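The Salt Orchard

The Salt Orchard is a young adult fantasy novel published by Droster, the children's imprint of the Martinelli publishing house. It is the first book in the Grovska Cycle, a planned series of four novels that retell folk tales in a shared setting.

Plot

The story takes place in Grovska, a coastal kingdom where fruit trees have stopped bearing and salt has become the only currency. The narrator is the youngest of six sisters, sent inland to serve in the house of Dilberg as payment for a family debt. She is told that she may open every door but one. The locked room, a motif drawn from the Bluebeard tales, contains the last living orchard in the kingdom -- and the sister who was sent there before her. The second half follows their escape through the marshes in June, when the tides are at their lowest.

Structure and style

The novel is divided into 5 parts, each opening with a short version of the tale as told in a different village. These versions disagree on several points, including the fate of the older sister. The main narrative is written in the first person and the present tense.

Publication

The hardcover edition was released on Dec 11, 2020, with a first printing of 1,054 signed copies offered through independent booksellers. A paperback followed with a revised map and a glossary of village names.

Reception

Reviewers generally praised the setting and the bond between the sisters. Several found the marsh chapters slow, and opinion was divided on the ending, which leaves the question of the debt unsettled.
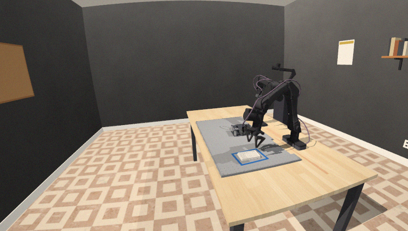

Two robot arms on a light wood table, computer rendering 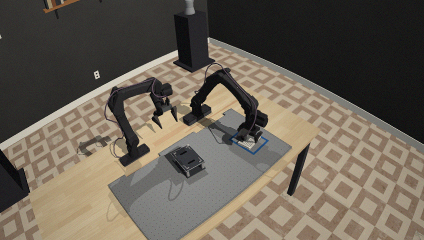 Reading time: 2 minutes

See also: Bluebeard in fiction; Folk tale retellings; Grovska Cycle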